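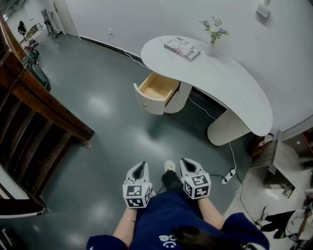 Can Machines Do the Chores Yet?
Speaker notes, Kamran Kordestani
Talk runs 12 minutes, then questions

Opening

Start with the short answer. Some chores, some of the time, in rooms the machine has practiced in. Then say the rest of the talk is about the word "some."

Ask for a show of hands: who owns a robot vacuum? Who still owns a broom? Wait for the second set of hands before going on.

The drawer

Take one job. Put a book away in a desk drawer. A person pulls the knob, drops the book in, pushes the drawer shut and walks off thinking about lunch.

For a machine that is a string of separate jobs. Find the knob. Close on it hard enough to hold and gently enough that the desk stays put. Pull along the line the drawer wants to travel. Let go. Find the book and get a finger under the cover – this is where most of our tries fail. A flat book on a flat top gives a gripper very little to hold.

Then there is whatever else is on the desk. A vase next to the book changes the whole job. The arm has to come in from the other side, or move the vase first, and now it is handling glass or china and water.

Say clearly: opening the drawer is close to solved. Clearing the desk is not.

What we tried at Plamileo

Kindberg was our first try. Everything was written out by hand, step by step. It worked in the room we built it in. We moved the desk for a demo in June and it closed its gripper on air.

Brakora learns from people doing the job with hand-held grippers. Same jaws, human arms. It copes with a moved desk. It does less well with a drawer that sticks, and it is slow. Our last test was 14 tries at the book and drawer job. It finished 5.

Pause here. Let them do the math.

The shop floor

Bashir is the shop version. It loads small parts into trays, and it does better than the house version for dull reasons. The trays are all alike, the lights stay on, and the bench is bolted down. Staff step in 3 times on a normal shift, mostly for parts that land upside down.

Mention cables. In a shop they run overhead or in a channel. In a house they run across the floor to a power strip, and anything on wheels has to deal with that. Stairs too, if someone asks.

Close

Go back to the broom question. My guess is that drawers and trays come first, then dishes, then laundry a long way behind. Beds I would leave off the list for now.

Take questions. If cost comes up, say we have no price to give yet.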